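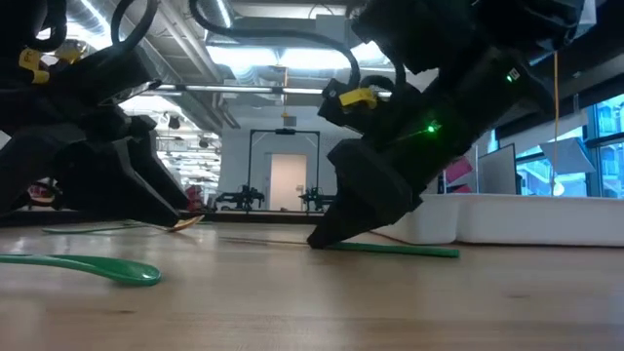 # Ballow Spoons: two-arm tabletop demonstrations

Candela Cifuentes
20 Feb 2018

## Summary

Ballow Spoons is a set of demonstrations of a two-arm robot handling spoons on a wooden table, with a white plastic bin at one side. A person drives both arms by remote control. Each recording is one attempt at picking up the spoons and putting them in the bin. The set has 86 episodes, of which 14 are marked as failed and kept in the release.

It was made to train and test policies that learn from demonstrations. Thin, flat objects on a hard surface were picked on purpose. A gripper that comes straight down on a spoon handle tends to push it along the table, and the operators had to find ways around that.

## Task

The operator starts with both arms raised and the spoons lying on the table. Spoons are laid out by hand before each episode, with no fixed pattern. Handles may point in any direction and bowls may face up or down.

An episode counts as a success if every spoon ends up in the bin and both grippers are clear of the table. Either arm may be used for any spoon. Passing a spoon from one arm to the other is allowed. Pressing on a bowl with one fingertip to tip the handle up is also allowed, and several operators do it often.

The spoons are not all alike. Some are plain green plastic, and there is one with a long green handle and a tan bowl. The tan bowl is harder to grip than the rest - operators mostly went for the handle.

## How it was recorded

The operator stands behind the work table and moves a pair of Kodberg hand controllers. Each controller drives one arm. Opening and closing the fingers is on the trigger. There is no force feedback, so contact with the table has to be judged by eye.

Arm positions and finger openings are logged at 50 samples per second. Video from the fixed camera is resampled to match the log. Episodes longer than 40 seconds were stopped by the operator and marked as failed.

New operators did a practice session before recording. Practice episodes are not included.

## Files

Each episode is one folder:

- states: joint positions, both arms
- actions: commanded positions, both arms
- video: fixed camera
- notes.txt: operator number, result, free comments

Left and right always mean left and right in the camera view. Early versions of the loader had this the other way around for the actions only. If you downloaded the set in December, get the loader again.

## Known problems

- Grippers block the view of the spoons in many episodes, mostly near the bin.
- Daylight comes in through a large window on the right side, so brightness varies between sessions.
- The background is a working lab and was left as it is. Crop it if your model picks up on it.
- In a few episodes the clocks drift and the video runs slightly behind the log. These are listed in drift.txt.
- Operator comments are uneven. Some wrote a full paragraph, others left the field blank.

## Use

Free for research and teaching. Please name the set and the version you used. Do not use the success rate here as a measure of the hardware, as the operators had very different amounts of practice.

Errors can be reported through the project tracker. Include the episode folder name.

Related
Ballow Cups: two-arm stacking
Ustden loader, install notes
Bermúdez baseline: training settings
Kodberg controllers: trigger calibration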